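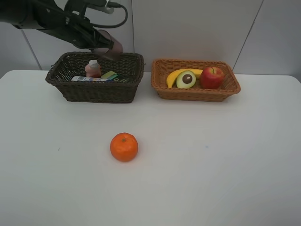 I finally threw out my old Trudell boots last week. They were the first soccer shoes I ever bought with my own money, sometime around college, and they had been sitting in the garage with the studs worn down to stubs. I kept them as long as I did because I had an idea that I would get them resoled. You can't get molded soccer shoes resoled. I asked at two shops and both gave me the same look.

So I needed a pair for the fall season, which for our league starts in September. I play on the right side of a 38-and-over team on a field that is half grass and half dirt, depending on how much it has rained. I am not fast anymore and I don't take free kicks. What I want from a shoe is that it fits, stays dry for the first half, and doesn't hurt my heel.

I ended up with the Drokimano Jaria in the wide fit. I've worn them for 10 sessions now, counting training and two summer friendlies, so I think I can say something useful.

Fit and sizing

The Jaria comes in a regular and a wide. I have wide feet and normally go up half a size in everything, which leaves me with empty space at the toe. In the wide Jaria I took my real size and the toe room was right, with a small gap in front of the big toe. My left foot is a little longer than my right and that shoe was tight for the first two wears. After that it eased up.

The tongue is separate, the old kind, with a loop for the laces to pass through. I was happy to see that. I have tried the knitted collar style and I can't get my foot in without sitting down and swearing. The laces that come with the Jaria are too long. I wrap them once under the arch, the way we all did as kids, though my coach back then told us it was bad for the shoe.

The upper is synthetic and about as stiff as a new school folder when it comes out of the box. I wore them around the house with thick socks for a couple of evenings. They creased across the toes early and I worried they would crack there, but so far they have not.

On the field

Grip is good on the grass part. The studs are round in the front and bladed at the heel, and I had no trouble turning. On the dirt part they are less comfortable – I could feel two of the front studs through the sole by the second half of the first friendly. A thicker insole fixed most of that. The insole that comes with them is thin and slides forward when your feet get sweaty.

I don't have much to say about touch. The box talks about a "control zone" on the inside of the foot, and it has a pattern of small ridges on it. My passes go where they always went. Rhiannon Mathias, who plays behind me and has to clean up when they don't, says she hasn't noticed a change in either direction.

They held up in wet weather better than I expected. We trained in steady rain one night and my socks stayed dry for a good while, with the water coming in at the tongue first. They took two days to dry out with newspaper stuffed in them. Don't put them by a heater. I ruined a pair that way years ago when the glue let go at the toe.

Compared with the old ones

My Trudells were leather and these are not, so it isn't a fair fight. Leather spreads to fit your foot and the Jaria only gives a little. The Trudells were heavier and had a big fold-over tongue with an elastic strap that snapped in the first year. They were modeled on a shoe from around 2000, when everything had a big tongue. I miss the look of it more than I miss the shoe.

What the Jaria does better is the heel. The Trudell heel was hard and low and I had blisters every August. The new ones have a padded lining that comes up higher on both sides, and I have had one small blister on the right foot, from the day I wore thin socks.

I also tried on the Morris, which several people on the team wear. It is lighter and probably the better shoe if you run a lot. It doesn't come in a wide, and I could feel the outside edge pressing on my little toe standing still in the store, so that was the end of that.

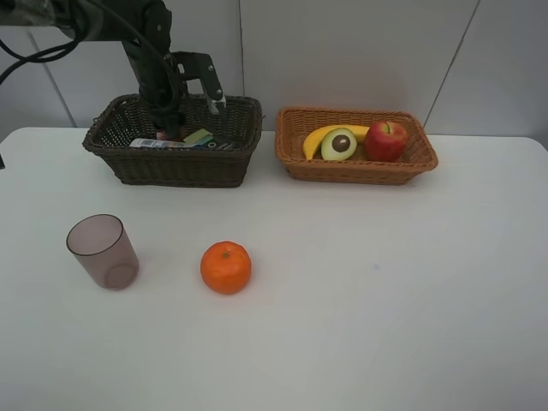 Things I would change

The insole, as I said. I would also like a darker color. Mine are white with an orange stripe and they looked dirty after the warmup of the first session. I wipe them with a damp cloth and an old toothbrush and they come up fairly clean, except around the stitching at the toe, where the dirt has settled in for good.

The heel tab has a small pull loop on it that is too narrow for my finger. I use it to clip them to my bag, so it isn't useless, but I would have made it bigger.

I plan to wear the Jaria through the season and look at the studs again when it ends. The left heel is already showing some wear on the outside edge, same as every pair I have owned. If the sole starts to separate before then I'll add a note to this post.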